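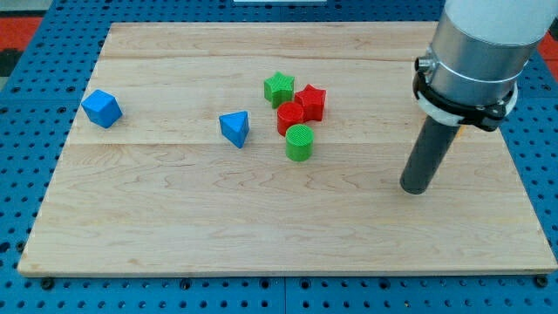
Week 5 handout: Sorting, grouping and the language of shape

Early Childhood Maths, evening group
Tutor: Morag Tennant

Welcome back, everyone, and thank you for staying on last week while we sorted out the room key. Tonight is the session I look forward to most each year, so please forgive me if I wander a bit. Bring a pencil, bring your observation book, and if you have a small child's block set at home that you don't mind sharing, pop it in your bag as well.

Readings before class

Rees, chapter three, the first half only. The second half is on measuring and we come to that later. If you borrowed the group copy in September, Senga Dunbar would dearly love it back on the shelf.

What we mean by an attribute

An attribute is anything about an object that we can name and use to compare it with something else. Colour is the one children nearly always reach for first, and fair enough, as it jumps out at you from across the room. Shape usually comes next. Size, texture, weight and what a thing can do (roll, stack, spin, tip over) come along in their own good time.

Have a look at the six blocks on the maple board. There are three colours' worth of thinking in them — blue, green and red — and four shapes, and the two don't line up neatly. A set in which every cube was blue, every star was green and every cylinder was red would let a child sort by colour and look for all the world as if she were sorting by shape. With a star in green and a star in red, and a cylinder in each of those colours too, she has to make up her mind. So do you, when you are writing down what she did!

The blue pair works differently. The cube and the triangular prism share a colour and nothing much else in the way of outline, so they make a good starting point for the question "What's the same about these two?" You will get "blue" straight away. Wait a little. Quite often you'll then get something about points or corners, or flat sides, and that is where the good talk begins.

Words worth using

Please use the proper names with children. They manage "tyrannosaurus" without any fuss and they can manage "cylinder".

Cube: six square faces, all the same size. Children will say "box" or "square", and there's no need to correct them. Just say it back: "Yes, you've found the cube."

Triangular prism: two triangle faces joined by three rectangles. Turned so that a point faces down, it can seem like a different shape altogether to a four-year-old, and I'd encourage you to show it that way now and then. Many children have only ever met a triangle sitting on its flat side, as it does in every picture book, and they will tell you quite firmly that the other one is "upside down" or not a triangle at all.

Cylinder: two circles and one curved surface. Stood on its end it stacks, laid on its side it rolls, and a child who has found out both of these has done a fine morning's work.

Star prism: a star all the way through, like a biscuit cut from very thick dough. It's a lovely one for fingers, with points to count and dips in between. Start the counting at a point you can remember, or you'll go around twice. (Lachlan Matheson's little boy got to 45 last term and was delighted with himself.)

Texture comes into it too. These blocks are 3D-printed and finely ribbed on the surface, and texture is a perfectly good thing to talk about even when every block in the set has it. Try a ribbed block beside a painted wooden one from the Stirketti box and ask which is which with eyes closed.

Near, beside, behind, touching

Position words are the second half of tonight's topic, and they get less attention than they deserve. Go back to the board. The two stars and the two cylinders are huddled together near the middle, with the cube and the prism off to the left. One small arrangement like that gives you a whole string of sentences: the red star is touching the red cylinder, the green cylinder is in front of the red one, the prism is between the cube and the group.

Do remember that "in front of" depends on where you are sitting. If you and the child are on opposite sides of the table you will both be right and you will both be puzzled. Sit on the same side to begin with, and swap over once the words are steady.

Activity in pairs

You'll have 50 minutes, with a cup of tea in the middle of it.

1. One partner sets out six blocks, keeping at least two of them touching. Cover them with a tea towel.
2. The same partner describes the arrangement in words only. No pointing, please, and no peeking under the towel.
3. The other partner builds it from the second tray.
4. Lift the towel and compare. Write down the first word that caused trouble.
5. Swap over, and this time leave out the colour words completely.

The fifth step is much harder than it sounds. Ruairi Rutherford and his partner had a tremendous argument over it last year and came back with two full pages of notes, so I consider it a success.

For your observation book

Watch one child sorting for ten minutes or so, at home or on placement. Note the rule you think the child is using, then note anything that breaks it. A child who puts a red star with a green star and then adds a red cylinder may have changed the rule partway through, and that's worth a line or two. Write what you saw and heard first, and keep your own thoughts for the right-hand page.

Books are due on 22nd November. Leave them in the tray outside Room 325, or hand them to Andri Eder if the door is locked.

Next week: patterns and repeating. Please bring buttons, shells or bottle tops, whatever you have plenty of.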